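Lavoie local history scans – README

389 scans from the Lavoie parade albums, plus captions typed from the backs. Mostly July processions, a few shopfronts. Files sorted by album, not date – dates are shaky.
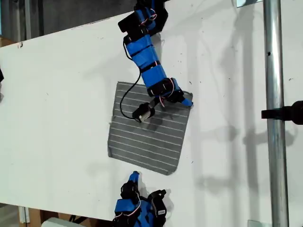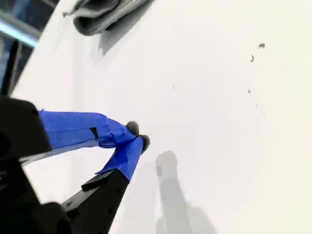
Captions kept as written, mispellings too. 10 have no caption, left blank. Street names are the old ones, see streets.txt for what they're called now.

To do – album four, band names, church steps dupes. Corrections welcome, put teh scan number in the subject line.

Last update 2024-07-23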